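Kimham room, two-gripper fabric cell
Pre-shift inspection checklist, with comments
Filled in by: Pascal Hagedorn
Month: May
Start 7:40, done 8:25

Marks: OK / FIX (do before run) / WATCH (can run, look again next check) / NA

1. AREA

1.1 Floor clear both sides of the table: OK
1.2 Hazard tape at table corners, stuck down: OK. Left strip lifting a little at one end, pressed it back.
1.3 Extinguisher in date, nothing parked in front: OK
1.4 Cables under desks off the walkway: WATCH. Same bundle as last time. Needs ties. Have asked Dankwa for a bag of the wide ones, none yet.
1.5 Board wiped, no grit or thread ends: FIX, done. Lots of fluff after the fleece. Vacuum first, then cloth. Cloth alone just moves it around.

2. FRAME AND TABLE

2.1 Rail bolts, all corners, by hand then key: OK. One took an eighth of a turn, rear left.
2.2 Crossbar over table, no sag or play: OK
2.3 Wire rack stands without rocking: OK
2.4 Curtain tied back from the work area: WATCH. Tie is worn thru, knotted it for now.

3. GRIPPERS, power off

3.1 Body and handle, cracks: OK both
3.2 Linkage arms, side play at pivots: left OK. Right WATCH. Bit of click when you wiggle the inner arm. Not enough to pull it.
3.3 Bushings seated, no brass dust: OK left. Right had a trace on the inner one, wiped, will look again at next check. If dust is back, swap the bushing. Spares in the Kever drawer, second row.
3.4 Fingers straight, tips meet when closed: OK. Paper strip held top to bottom on both.
3.5 Thread or pile wound in the linkage: FIX, done. Grey fuzz in both, worse on the right. Tweezers, no blade! Someone nicked a cable jacket with a craft knife last month, please dont.
3.6 Side plates, screws tight: OK. Do not loosen to clean behind. If a plate moves the whole calibration is redone.
3.7 Cycle count read off log: right 3,755, left same. Pivot service due at 4,000. So soon. Book it now, Ulmont need notice for parts.

4. CABLES

4.1 Strain relief at gripper end: OK
4.2 Enough slack for full reach, both sides: OK. Keep the loop outside the board, if it lies across the middle it drags the cloth.
4.3 Jacket damage: WATCH, left. The nick from 3.5. Taped, marked with white pen. Only the outer layer. Replace at the 4,000 service.
4.4 Plugs pushed home, not hanging by weight: OK

5. POWER ON

5.1 Open/close each gripper ten times, no stick: OK
5.2 Closed position reads same each time: OK after rezero. Right was off before, fuzz again I think.
5.3 Both grippers show up on screen: OK, left one slow to come up. Second try fine.
5.4 Stop button drops both: OK, tested twice
5.5 Recording drive space: 84 GB free. Enough for the morning, clear before lunch.

6. HOLD TEST, with cloth

6.1 Sleeves down to the wrist, no rings, no loose cuffs: OK
6.2 Fingertips clear of linkage while closing: WATCH. Talk to new people about this one. Hand stays on the handle. If cloth slips let it drop, never reach in and catch it.
6.3 Thin cloth, upper corners, hold for a slow count of 20: OK
6.4 Thick pile, same hold: OK, but grab at the hem if there is one. Pile on its own squashes and the tip creeps.
6.5 Wipe the fingers between pieces: OK, keep doing it
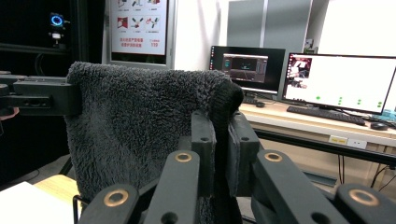
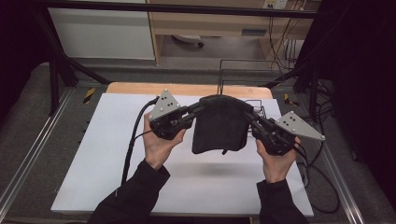 Section 6, hold test: gray fleece first, black cloth second.

7. OPEN ITEMS

- Cable ties, under desk (1.4). Dankwa.
- New curtain tie (2.4). Me.
- Right inner bushing, recheck (3.3)
- Book pivot service with Ulmont (3.7). 140 cycles on a busy day so do the math, its this week or early next
- Left cable, order replacement together with the service kit (4.3)

Cell released for use: YES, with the WATCH items above
Signed: P. Hagedorn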